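Chapter 3
Two Fingers and a Wrist

In the last chapter we built the arm as far as the wrist, and many readers will now have a machine on the bench which can point at things. It can point very well, but it can't pick anything up. The present chapter is about the gripper. I have to ask you for some patience, because for the first half of it we will not cut any metal and we will not print any plastic.

When I made my first gripper I did it in the other order. I was a member of the shared workshop in Maihi, where there was a good laser cutter and always a box of leftover black acetal, and I was in a hurry to use both. I drew the fingers in one evening. By May I had a gripper which closed nicely on the bench and which could not reach into a soup bowl. The fingers were narrow enough. The linkages behind them were too wide, and their outer joints touched the rim while the tips were still well above the bottom. I had measured only the part that holds the object. I had forgotten that everything behind this part must also come along.

Shona Bright looked after the cutter in those years, and she let me make the same mistake again with a different bowl. After that she showed me her own way of working. She built a rough kitchen inside the computer, with simple shapes, and she put the camera where the wrist would be. Then she drove the arm with the keyboard until she had hit everything which could be hit. It took her an evening also, but no material was lost.

What you will need for this chapter

You will need the arm from Chapter 2, or at least its drawing files. You will need a computer which can run the simulator from Appendix B. It doesn't have to be a new one. Mine has a fan that is heard in the next room, and it manages a bowl and a bench without much trouble. For the second half of the chapter you will want a small servo, 20 screws of the short kind, and 3 mm sheet in any plastic which does not crack when you drill close to the edge.

If your workshop has a Drostier servo in the drawer, it will fit the bracket on the Preta drawing without changes. Other servos will fit with a file and some goodwill. Please check the height of the horn before you buy anything, as this is where most of the letters I receive begin.

Some words we will use

The fingertip is the part that touches the object. The linkage is the set of bars that moves the fingertip, and in our design there is one linkage on each side, left and right. The palm is the fixed part between them. By opening I mean the distance between the two tips when the gripper is fully open, and by shoulder I mean the widest place of the linkage, measured from outside to outside. In shops you will see the opening printed in large numbers on the box. The shoulder is hardly ever printed, and you must measure it yourself.

There is one more thing about the shoulder which confused me for a long time. In a parallel linkage it does not stay the same. When the tips come together the bars swing, and the joints move to a new place. So you have to measure it twice, once open and once closed, and write down both values. In the Preta gripper the two differ by 27 mm, and this was more than enough to spoil my visit to the soup bowl.

The view from the wrist

We put the camera at the palm and let it look along the fingers. Many beginners prefer a camera on a stand beside the bench, because the picture is easier to understand. I advise you to have both if you can. But do the rehearsals with the wrist view, for the reason that it shows you what the gripper hides from itself. A black gripper against a light bench is mostly an outline. You will not see the screws or the faces of the bars. You will see where the edges are, and for judging clearance the edges are what we need.

Put a few things on the bench that have nothing to do with the task. A virtual bench with only one bowl on it is too polite. Huia Whitelaw, who read this chapter in draft, writes to me that her learners at Zirley always place the bowl in the exact middle, and that their arms afterwards fail in any kitchen where people live.

Give the simulator one lamp to begin with, and place it to one side. The inside of a metal bowl will then break into light and dark patches with hard borders, and you can learn early that a border of a shadow isn't the border of the bowl. Leave the grain in the render as it is. A cheap camera will give you noise too.

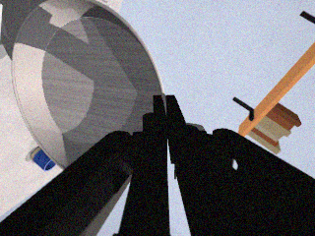

Before you drive anything, bring the tips almost together and write down the closed shoulder. Then open them fully and write down the other value. Only after this should you lower the wrist, slowly, and stop at the first contact of any part with any other part. Exercise 3.1 asks you to do this for a bowl, a mug and a box from your own kitchen.

Comments

Milagros Yupanqui
The remark on the shoulder saved my second print. Is the bracket drawing in the same folder as the arm files? I found only the palm.

Glenys Donnelly
Milagros, look under the wrist files, it's in with the bearing cap. Took me a while too.

Yogesh Bisht
I built mine from 3 mm polycarbonate and the holes near the edge were fine. Would like to see a table of bowl sizes in the next edition.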